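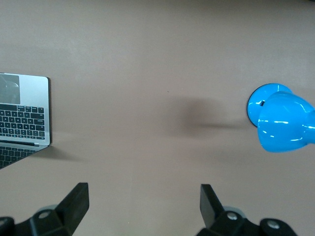
Wrist camera view, gripper open, laptop left, blue lamp right.

Ticket 693
Site: Britisville, demo room
Opened by: Matvii Harasym
Date: 2022-03-27
Priority: high (visitor day)
Status: closed, one follow-up

Problem
Arm stops on approach to the table during the open day program. Controller reports a protective stop, code 450, joint 4. Program is the Nuvov pick-and-hand-over demo, same version as in August. It stopped twice in rehearsal and once in front of the first visitor group from Haugland. Manual jog works at all speeds.

Log

Entry 1. Cleared the stop, homed the arm, ran the program from step 1. Stopped again at step 22, the descent over the table. Nothing touched the table or the fingers.

Entry 2. Checked the tool payload in the controller. Value was still the one for the old gripper, before the wrist camera was added. Entered the correct mass and center of gravity. Step 22 now passes at half speed. Still stops at full speed.

Entry 3. Wrist camera image checked. Tabletop has a soft sheen and there is a large dark shadow between the laptop and the lamp. Object finder returned a false part with the table clear between the fingers – score just over the limit. A false part would send the arm to a bad pose, so this needs fixing too. Raised the score limit and retaught the background. No false part in the next ten cycles.

Entry 4. Full speed stop traced to the acceleration setting on the descent. Someone had set it to maximum for a faster show. Put back to the default. Full program ran without a stop.

Entry 5. Second group (Privine) came in. Demo ran for the whole visit. One visitor pressed the stop button when invited to, and restart took the normal time. No code 450. Cycle counter read 2,106 at the end.

Cause
Wrong payload data together with high acceleration. The vision fault was separate and did not trigger the stop.

Follow-up
Add payload check to the pre-visit list. Save the retaught background under a new name – do not overwrite the August file. Assigned to M. Harasym.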